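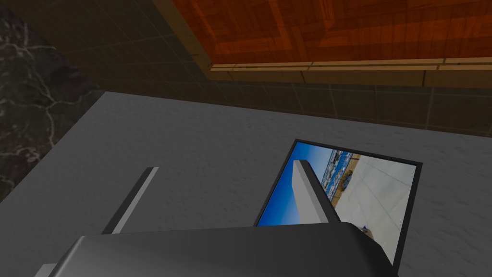

The Well at Amlow

The brochure said the water at Amlow had cured gout, bad nerves, and a bishop. It didn't say which bishop. Lihua Du read it twice on the bus, wrote "which bishop?" in the margin, and put it back in her bag with the sandwich.

She had been sent by Zandia, a magazine that ran four pages of travel in every issue and paid for three of them. Her editor wanted something warm. "People are tired," he had told her. "Let them have a nice well."

The bus let her off by a shut bakery. The road to the well went uphill past a row of brick houses and a field with one horse in it, and by the top her left knee hurt the way it had hurt since the fall on the ice. She had mentioned the knee to no one at the magazine. It would have sounded as if she wanted something.

A man named Nundell met her at the gate. He wore a green jacket with the name of the spring stitched over the pocket, and he shook her hand for too long.

"You've come with something," he said. "I can always tell."

"I've come with a notebook."

"Most people have something."

She agreed that most people probably did. He seemed to take this as a point in his favor.

The ticket was seven dollars. The bottle was extra, and the cup was extra too, unless you bought the bottle. Nundell explained all this while they walked down a path lined with painted stones. People had left them, he said, after they got better. Lihua asked where the people who hadn't got better left theirs. He laughed and told her she would write a very funny article.

"How many have been cured?" she asked.

"Four hundred and nineteen."

"Who keeps the list?"

"My mother kept it. Now I keep it."

"And what do you do to check?"

"They tell us," Nundell said. "Why would they lie?"

She could think of several reasons, beginning with the ride home and the person who had paid for the trip. She wrote down 419 and underlined it.

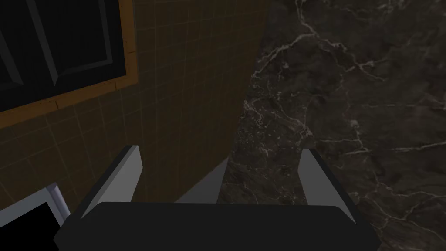 The well was smaller than she had pictured. It was a square hole with a low wall, and someone had put a tin roof over it to keep out the leaves. A pipe ran from the side into a shed. The shed hummed.

"What's in there?"

"The pump."

"The brochure says the water rises by itself."

"It does rise," said Nundell. "The pump helps it the last part of the way."

An old woman was sitting on the bench with her shoes off. She had come from Dunmore, she told Lihua, and she had been coming every November for 24 years, with this extra visit because her daughter had the car. Her feet were in a plastic basin. They were long and very white, and she looked at them fondly.

"Does it help?" Lihua asked.

"Oh, no," said the woman. "It's arthritis. It doesn't go anywhere."

Nundell had stepped away to fuss with the gate. Lihua lowered her voice anyway. "Then why do you come?"

The woman thought about it. She moved her toes.

"My husband couldn't stand this place. He said it was a hole with a cash box. So he used to walk down to the bakery and wait, and I had the whole afternoon." She nodded toward the field. "There was a different horse then."

"And now?"

"Now he's dead, and I still like the afternoon."

Lihua wrote this down and then wasn't sure about it. It was just the sort of thing her editor would put in large type beside a picture of the hills. She looked at the woman again, to see if she had said it before to other people with notebooks. It was possible. She had said it very smoothly.

"Are you on the list?" Lihua asked.

"What list?"

"Of the people who were cured."

"I should think so. I signed something the first year. They gave me a cup."

Nundell came back rubbing his hands. He filled a cup from the tap on the side of the shed and held it out. The water had a taste of pennies. It was so cold that it made her teeth ache, and she drank all of it, partly because she had been climbing and partly because he was watching.

"Well?" he said.

"It's cold."

"It comes up from 800 feet. You feel anything?"

She did a fair test, or as fair as she could with an audience. She bent the left knee and straightened it. She put her weight on it and took it off again. The pain was less than it had been on the hill. But then she had been standing still for half an hour, and she had been sitting on the bus before that, and a knee will ease up for any number of reasons if you stop asking it to climb.

"No," she said.

Nundell smiled and took back the cup. He produced a ledger from inside the jacket, a long one with a red spine, and turned it around for her. The last name was dated January 2022. Beside it someone had written "shoulder, much better," and beside that, in another hand, "a bit better."

"Everyone signs," he said. "It's only a visitors' book."

"You told me it was the list."

"It's the same book."

She read up the page. There were hips and backs and one case of bad dreams. Halfway up, a child had drawn a cat. She counted the cat's line, and it had a number like all the others.

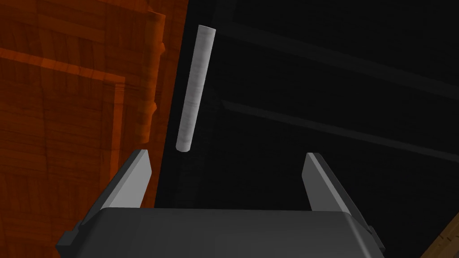
The Bus Back

She had not signed. She told herself so twice going down the hill, where the knee behaved itself, going down being easier than going up for most people, though for her it had always been the other way around.

The bakery was still shut. She stood in the doorway out of the wind and took out the brochure. Under "which bishop?" she wrote "pump," and under that "cat." Then she bent the knee again and held on to the door handle while she did it.

The woman from Dunmore went by in the passenger seat of a blue car, with her shoes on the dashboard. She waved. Lihua waved back, and got out the sandwich, and watched the road for the bus.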